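Barnis gripper trials: speaker notes
Tarnatthorpe, 21 September 2020

Slide 1. Title
Say who we are and what the talk covers: two grippers, one arm, one camera set-up. Questions at the end, please.

Slide 2. What we were asked
Barnis wanted a gripper for everyday household objects. Small boxes, bottles with triggers, soft things such as cloths. The choice came down to the Torvik parallel jaw and the Perico three-finger hand. Same arm for both, same controller, same speed limit.

Slide 3. How the trials ran
100 attempts per object for each gripper. An attempt counts if the object is lifted and held for 3 seconds. Drops after that are logged separately. We threw out one early batch when the camera had been knocked and started it again.

Slide 4. Results
Torvik better on boxes. Perico better on bottles, by a fair margin. Neither good on cloth. Read the table out slowly, the print is small. Mention that the Perico takes almost 2 seconds longer to close.

Slide 5. Camera and markers
Pose comes from printed square markers. Lose sight of them and the gripper goes to the wrong place. Large fingers hide more of a small object, and this hurt the Perico on the cubes. We have 382 logged frames where no marker was found. Put the markers on more than one face if you can.

Slide 6. Objects by hand
Point out the markers on the cube and on the bottle. A hand covers part of an object much as a gripper does, so the same advice applies. Leave both up while taking the first question.

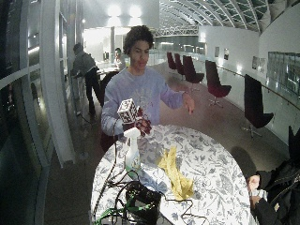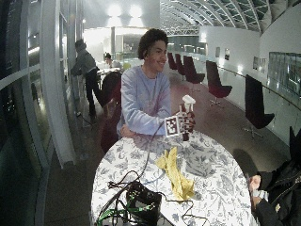

Marker cube held up in a gloved hand (first); spray bottle with a marker on its front (second).

Slide 7. Next
Softer pads for the Torvik in October. Cloth again, with a different approach angle. Contact details on the last slide.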